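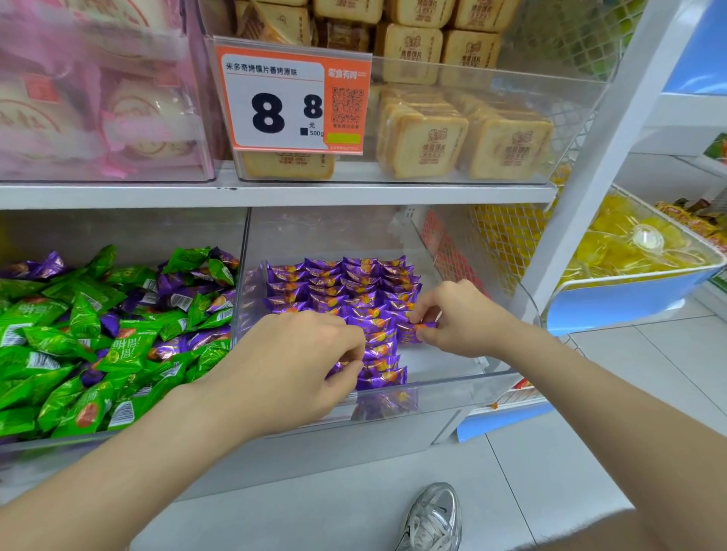
purple ones getting lined up, green ones still a heap

8th February
Posted by Florêncio Vieira

We use cookies to improve your experience. Accept all | Manage settings

ok so snack wall reset at the Onham store today. whole candy section. thread bc I have a short break and opinions

first thing - whoever decided twist wraps should go in straight rows has never met a twist wrap. the little ends catch on each other and the whole row shuffles when you put one down

BUT. rows look so much better. shiny purple, orangey gold circle on every one, all packed in tight from back to front. very satisfying, would stare at it all day if they paid me for that

the trick (from Bjarke, who trained me in December) is start at the back and keep the row snug with your other hand. flat palm, dont squish. go one packet at a time, if you grab a handful you'll be redoing it

still had a strip of bare white on the right side of the bin when I stopped for water. it's getting filled before I leave, I refuse to come back to it tommorow

the green ones are plum. they say 润梅 on the wrapper, 梅 being the plum part. crinkly, glossy, slide everywhere. also theres purple ones mixed in with them and every one has to come back out

not doing rows for the green. Plomholm sheet says "loose fill" for that bin and for once I agree with the sheet

toasted bread on the shelf over the candy is done, leave it alone please. square packs, upright, staggered so you can see the brown logo. took me 29 minutes and Vrettos aisle hasn't even been started lol

clear bins show EVERYTHING btw. bottom layer too. you cant just make the top pretty and walk off, people see right thru the front

someone asked how many candies in a full bin. planogram says 940 for the purple. I am not checking

wrists hurt. fingertips smell like sugar thru the wrapper somehow?? back to it

ok one more - if you want a plum one, take it off the top. do NOT dig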